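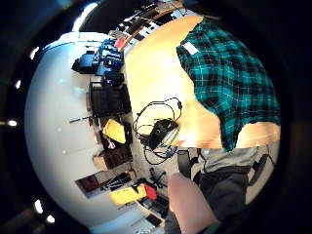

A plaid shirt laid out on the table at Evport's workroom, ready for folding.

Evport opens Saturday sessions on folding and caring for everyday clothes

Clothes care group Evport is to run a series of Saturday sessions on looking after ordinary clothes, starting in May at its workroom on Thibodeaux Street. The sessions, called Clerinus, cover folding, pressing by hand, small repairs and storage. They are open to anyone aged 16 or over and no experience is needed.

The series follows a trial held over the winter, when 41 people came to the workroom to try out the material. Most of them asked for more time on shirts. Evport has changed the programme as a result, and the first two sessions now deal with shirts only.

Each session lasts two hours and has room for 30 people. Everyone works at a desk or table with one garment at a time. Those taking part are asked to bring a long-sleeved shirt of their own, clean and dry, and anything else they find hard to store neatly. A few spare shirts will be kept at the workroom for anyone who comes without one.

The flannel shirt is the garment Evport uses most in its teaching. Flannel is soft and fairly thick, and it holds a crease less firmly than a crisp cotton shirt. It also tends to spring back when folded in a hurry. A plaid pattern is a help to beginners, as the lines in the cloth show straight away whether a fold is square or has drifted to one side.

The method taught in the first session begins with flattening. The shirt goes down on a bare tabletop and is smoothed with open hands, working from the middle outwards.

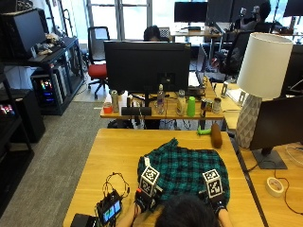
Pressing down with both palms at this stage does most of the work, and Evport advises spending longer on it than on the folding itself. Sleeves come next. They are brought in one at a time and laid down the length of the body, and the cuffs are kept inside the line of the hem. The shirt is then folded up from the bottom in halves or thirds, depending on the depth of the drawer or shelf it is going into.

The same steps are repeated several times during the session, first slowly and then at a normal pace. Evport says the aim is a fold that people can manage at home at the end of a wash day, on whatever surface they have. A kitchen table, a desk or a made bed will all do – a carpet is less good, as it grips the cloth and makes it hard to smooth.

The second session looks at heavier shirts and at shirts with worn collars or missing buttons. Later sessions move on to jumpers, trousers and bedding, including fitted sheets. The last one is given over to storage, with advice on what to hang and what to fold, and on packing away winter clothes so they come out in good order.

A printed guide goes with the series. It has been produced with Zurnex, which is also supplying thread, buttons and needles for the repair sessions. The guide sets out each fold in short steps and has space for notes. One copy is included in the price of a place and further copies can be bought at the workroom.

Places cost £5 a session and are booked one session at a time, so people can choose the subjects that suit them. Payment is taken on booking. Anyone who needs to cancel can move their place to a later session as long as they let Evport know by noon on the day before.

The workroom is on the ground floor and has step-free access from the street. Chairs are provided, and all of the folding can be done sitting down – those who would like a lower or higher table should mention it when they book. Tea and coffee are served at the halfway point, away from the clothes.

Evport is also taking enquiries from housing groups, colleges and care providers who would like a session held for their own staff or residents. These can be arranged on weekdays, at the workroom or elsewhere, and the content can be changed to suit the clothes and linen people deal with most.

Bookings for the May sessions are open now. The dates for later months will be put up at the workroom once the first sessions are full.

Notes for editors

Evport teaches the care, repair and storage of everyday clothes. Clerinus is the name of its Saturday programme. Requests to attend a session or to reprint parts of the guide should be sent to the Evport press desk.

Contact Evport press desk | © Evport. All rights reserved. | Back to top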